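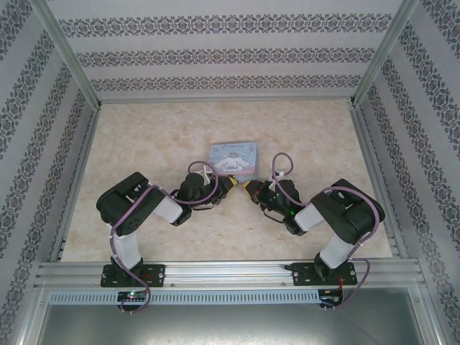 Home decorating retailer Rinel will open a leftover wallpaper exchange at its Pornlow branch on 24 September 2026, giving customers a place to hand in part rolls and spare lengths they no longer need. Much of what is left after a decorating job is too short for a full room but long enough for a small one, an alcove or the back of a bookcase. It is for areas of that kind that the exchange is mainly intended.

The exchange will take unopened rolls, opened rolls and flat offcuts of at least one drop in length. Customers bringing in paper will be given a credit note to spend on other paper in the exchange or on paste, brushes and lining paper in the main shop. Credit is worked out by length and condition, and the same rates apply whether the paper was first bought at Rinel or elsewhere.

Paper will be measured at the counter, labelled with its length, width, pattern repeat and batch number where that is known, and put out for sale the following morning. Prices start at 70p for a short length. Unopened rolls will be sold singly or in sets, and sets from the same batch will be kept together for 12 weeks before being split.

The branch ran a smaller version of the exchange last November, using one table near the till. Almost 36 households brought paper in during the month, and staff found that customers were more likely to buy a part roll if the pattern repeat was written on the label. That information will now be included on every item.

Zinash Degefa, branch manager at Pornlow, said: "People ask us most weeks if we can take back a roll they opened and didn't finish. Until now we had to say no. We can't give a refund on an opened roll, and that hasn't changed, but we can give credit and find somebody who wants it."

She added: "Bring the label if you still have it. If you don't, bring the paper anyway and we'll look through the pattern books."

Some types of paper cannot be accepted. These include ready-pasted paper that has been damp, anything with mould or a strong smell of smoke, and paper that has been on a wall. Vinyl and textured papers are welcome. Lining paper can be handed in but does not earn credit. Staff will check each item before it is accepted, and anything turned down can be taken home again or left for recycling where the local service allows it.

A second part of the exchange deals with matching. Customers who have run short of a discontinued paper can leave a sample and a phone number, and the branch will get in touch if a roll comes in. Batch differences will be pointed out before any sale, as two rolls of the same design can vary in shade. There is no charge for leaving a sample, and samples will be kept until the following summer.

The shelving and label system for the exchange were designed by Urkus, a shopfitting firm that has worked with Rinel on three other branches. The rolls lie flat in open pigeonholes sorted by colour, with offcuts hung on rails alongside.

Tobias Escobedo of Urkus said: "Rolls stood on end get crushed at the bottom, so everything lies flat. The main problem was the offcuts. They curl, and if you weigh them down you can't see the pattern. We ended up using trouser hangers."

Rinel will also hold 11 short practical sessions at the branch over the autumn and winter. Topics include papering around a window, matching a drop pattern, working out how many rolls to buy, and covering drawer fronts and screens. Each session lasts one hour and is led by a decorator from Gebretsadik, a local painting and papering firm. Places are free but must be booked at the counter, and tools are provided. Those taking part may bring their own paper or choose a length from the exchange.

The exchange will be open during normal branch hours, except for the last hour of each day, when paper can be bought but not handed in. Customers with more than a carload are asked to ring first.

Notes to editors

Rinel sells wallpaper, paint and decorating tools. The exchange is at the Pornlow branch only, and credit notes issued there cannot be used at other branches.

Zinash Degefa is available for interview. Requests should be made to the Pornlow branch office.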